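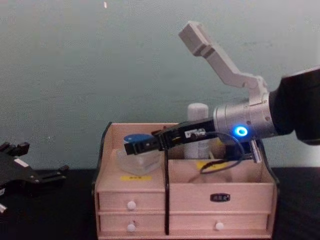
The organizer on its black tabletop: two open compartments up top, four drawers underneath.

How to Set Up a Desktop Drawer Organizer So It Stays Set Up

Reading time: 4 minutes

Every desk organizer goes through the same life cycle. For the first evening it holds pens. By the end of the month it holds a dead battery, a hotel sewing kit, three takeout menus and one pen, which doesn't write. I have now reorganized mine often enough to have opinions, and the opinions have hardened into a method.

I'm working with a small wooden one in a pinkish beige that the Zekmont catalog would probably call "blush." It has a raised back, slanted sides with dark trim, a black divider down the front, and drawers in two widths. Yours may be different. The method works on anything with at least one drawer and one place to throw things in from above.

You will need

The organizer
A damp cloth and a dry one
A shoebox or a big mixing bowl
A trash can, close by
Label tape or a sheet of small stickers
70 minutes, of which you will spend 19 reading old receipts

Step 1. Empty all of it

Pull every drawer and tip it into the shoebox. Don't sort as you go. Sorting as you go is how I once spent a whole December evening testing highlighters. Turn the body upside down over the trash and tap the back. What comes out is mostly eraser crumbs and staples, so do this before you put on nice socks.

Wipe the inside of the open compartments with the damp cloth, then the dry one. Bare wood doesn't like sitting wet, and drawers that swell up will stick until spring.

Step 2. Tighten the knobs

Round knobs on little drawers work loose. On most of them there's a screw on the inside of the drawer front, and a half turn fixes it. Stop when the knob stops spinning. If you keep going you will split the front, and then you'll be reading a different tutorial.

On mine, the upper right drawer has a small black label plate where you'd expect a knob. I've come to like it. It tells you at a glance which drawer is which, so that one got the job of holding things I want to find quickly.

Step 3. Throw out the obvious

Go through the shoebox fast. Dried-up pens go. So do keys to apartments you no longer live in, along with any charger for a phone you can't name. I found a user guide for a Gerau desk lamp I have never owned and kept it for another 2 years before I saw sense.

Step 4. Give each space one job

Left compartment, open top: tall things. Pens, scissors, a ruler. Put scissors in point down, please.

Right compartment, open top: flat things you touch daily. Notebook, sticky notes, the envelope you're supposed to mail.

Small drawers: tiny stuff that rolls. Paper clips in the upper one, rubber bands and thumbtacks in the lower. A box of 1000 paper clips will not fit and you don't need 1000 paper clips. Take a handful and put the box in the closet.

Wide drawers: cables and adapters in the bottom, since they're heavy and ugly. Stamps, tape and spare pen refills in the top. I keep my cables in an old Dumex tin with the lid off, which stops them from braiding themselves.

Step 5. Label it, modestly

A small label above each small drawer is plenty. Mine has a little yellow one on the front, on the left side, with type so tiny it's more of a rumor. Write bigger than that. One or two words will do. If you find yourself writing "misc," go back to Step 3.

Step 6. Pick the spot

Set it far enough back that you can write in front of it, and leave room for the drawers to open all the way. A dark desktop shows every speck of dust, so keep the cloth handy.

Keeping it that way

Once a month, pull the worst drawer and redo that one only. It will be the bottom right. It's always the bottom right.

Next up: I take on the Cheng filing cabinet, which has a drawer I haven't opened in almost 19 months.

Filed under: Desks & Drawers, Small Fixes, Weekend Chores

Contact | Copyright, all rights reserved | Back to top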